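# Two-Arm Bench at the Lurkau Workshop: Frequently Asked Questions

**Who may use the bench?**
Any member of the Lurkau shared workshop who has completed the bench introduction. Introductions are given by Rostam Ghaffari and take one evening. Guests may watch but may not operate the arms.

**What is the bench built to do?**
It is a snack counter project. The arms pick packaged goods from the table and place them on a serving tray. The work is carried out by members in their own time.

**How do I reserve a session?**
Write your name in the log by the door. Sessions run for 2 hours, and no member may hold more than 3 open reservations.

**Which software does the bench run?**
Motion programs are written in Prondik, a package maintained by members. Please save your work under a new name — the shared copy is reset every night.

**May I change the layout of the table?**
Yes, provided that the tray and the bottle rack stay on their marks. Baskets, snack bars and sandwiches may be moved freely. Record the change in the log so that the next member can adjust the pick positions.
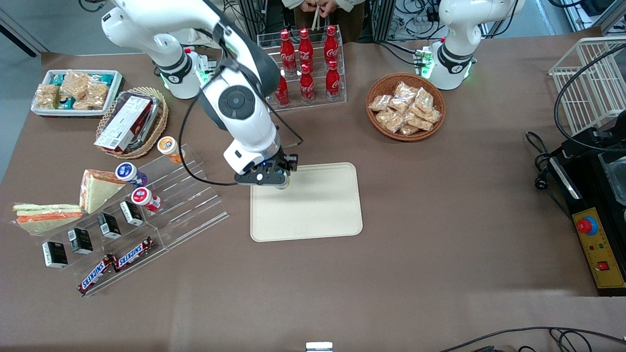 **Are the arms safe to work beside?**
Keep your hands off the table while a program is running. Members must know where the red emergency stop button is before they begin. After a stop, do not restart the program until both grippers have been checked.

**What should I do if an item is dropped or crushed?**
Remove it and note the program number. Program 201 is known to close too firmly on soft packets; use program 382 for these until it is corrected.

**Who pays for the food?**
Stock is bought from the project fund. It is test material and should not be eaten during a session.

**Whom do I contact about repairs?**
Herman Lumenta handles all repairs and spare parts. Please do not open the joint covers yourself.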